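Strength Room Changes at Fellwood Start in April

The strength room on the lower level of the Fellwood building will run on a new schedule from the start of April. The main change is that the morning session for older adults moves from 9:30 to 8:45, and the beginner weights hour that used to share the room with it gets a time of its own at 11. Both were full most of the winter, and people were waiting for the benches.

Samira Atallah will keep leading the morning session. Sirkka Savolainen takes over the beginner hour, which she has been helping with since the fall. Sirkka taught at the Plakitz pool for a long time before she came to us, and many of you will know her from the water classes there.

The beginner hour is open to any member who has never used weights or who stopped years ago and wants to start again. You don't need to bring anything except shoes with a closed toe and a bottle of water. Please don't come in the shoes you walked over in if the sidewalks are still salted. The salt gets into the floor mats and we can't get it out.

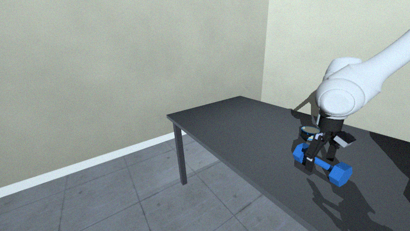
Each beginner group has 24 places. A group runs for six weeks and then a new one starts, so if you miss out this time you can put your name down for the next. The sign-up sheet is at the front desk. We are not taking names by phone for this one, as we ended up with two lists last time and they did not match.

In the first week there is very little lifting. Sirkka goes over how to stand, how to bend at the hips, and how to pick something up off the floor and put it back down. The second week adds light dumbbells for the arms and shoulders. Most people start with 2 pounds in each hand and stay there for a while. If you have had a shoulder or hip operation, tell Sirkka before the class starts and she will change the exercises for you. If you are still seeing a physical therapist, ask them first.

Several people asked over the winter how often they should lift. Samira's usual advice is two sessions a week with at least one day between them. A third is fine if you feel good, but sore joints are a sign to rest. Sore muscles the day after are normal and should ease up in a day or two. 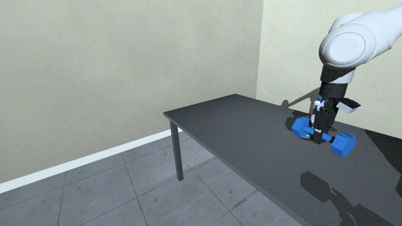

We also have some news on equipment. The fund drive that began last summer closed at $3,062. Most of that has gone to replacing the two oldest benches and the cable on the pull-down machine, which had been out of order since before the holidays. The work was done by Trundeck, who also looked over the treadmills and told us one of them needs a new belt. That treadmill will stay unplugged until the part comes in. Please don't plug it back in.

What was left of the money went toward a second rack, ordered through Vanags. It will stand against the wall by the water fountain. The stretching mats that are kept there now will move to the closet across the hall. The closet is unlocked whenever the strength room is open. Roll the mats up when you are done with them, since they don't fit on the shelf folded.

A few reminders from the staff while we are on the subject. Put weights back on the rack in size order. Wipe down the bench and the handles after you use them. Don't leave weights on the floor between sets when the room is busy. Phone calls should be taken in the hall. The radio stays at the front of the room and the person leading the session picks the station.
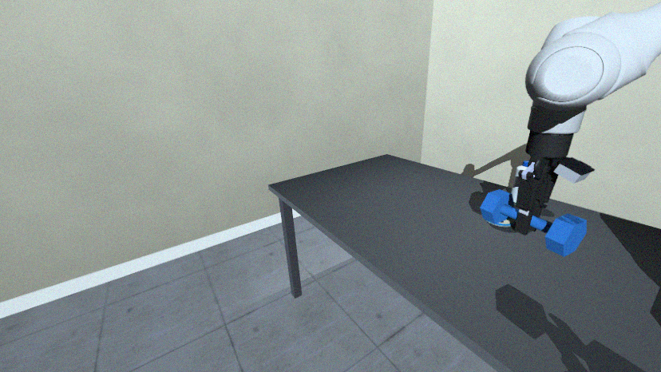

Can I still use the room on my own if I'm not in a class?

Open hours are from 1 to 4 in the afternoon and again from 5:30 until closing, and any member can come in during those times without signing up. If it is your first visit, stop at the desk and one of the staff will go through the equipment with you. It takes ten minutes.

The lunch hour is no longer open time, as the beginner group will be finishing up and the floor gets mopped after that. We know this is a problem for the people who came over from work at noon. If enough of you would use an early slot at 7, we will ask for the building to be opened sooner. There is a sheet for this at the desk too, next to the sign-up, and it had 46 names on it when this issue was put together.

Lockers have to be emptied before the end of the month so the doors can be repaired. Anything left behind will be bagged and kept at the front desk until the end of April.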